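Block play on the big table

The offcuts box is back at the Bivcombe family room for September, and the white table has been cleared so there is space to build. Sunita Bhatia started the little ones off with two wooden blocks and a question: can you make a bridge that holds something up?

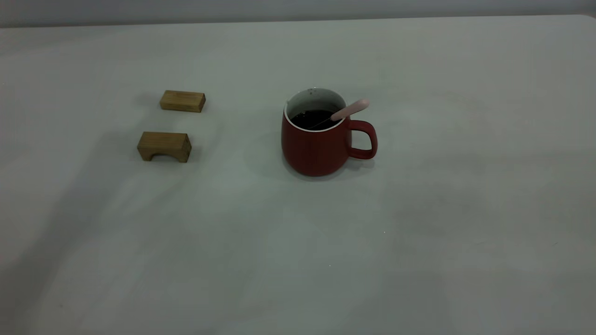

Any small thing with a bit of length will do for the deck. We keep a tub of pink-handled cutlery from the old tea set, and it gets used for this more than for tea. Children soon find that a gap set too wide lets the handle drop through, and then they shuffle the blocks closer and try again. 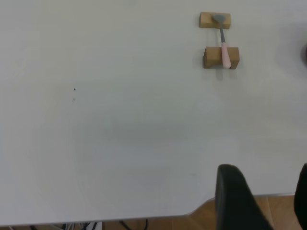
Arsen Bilyk has sanded another 20 blocks for us, cut from shelving that came out of the Tierney hall. They are bare wood with no varnish, so please wipe them with a barely damp cloth and don't put them in the sink. Arches and plain bars go back in the same box.

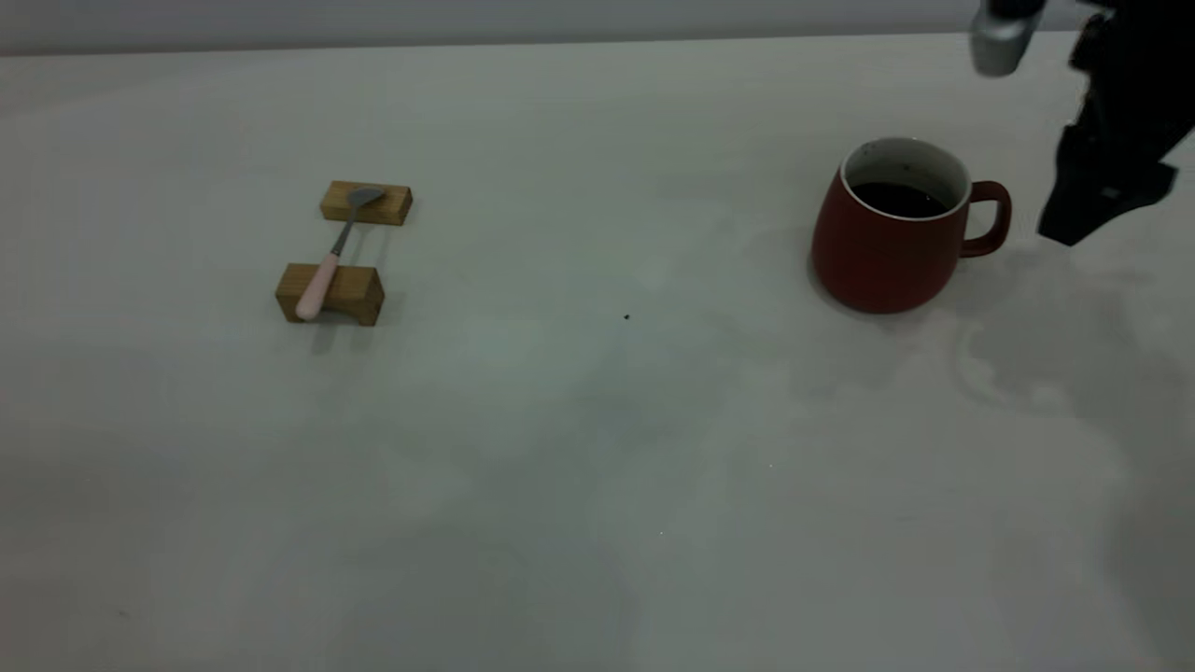 Older ones may like to draw their bridge before they build it. Paper is in the drawer under the window, and finished drawings can be pinned up by the door until half term. We are short of long pieces, so if you have any smooth offcuts at home, leave them with Sunita.

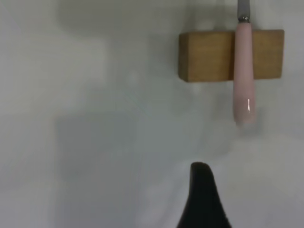
Can we borrow the blocks to use at home?
Up to 3 sets can go out at a time. Write your name in the book on the shelf and bring them back within the fortnight. The Iltlow group has first call on them during the holidays.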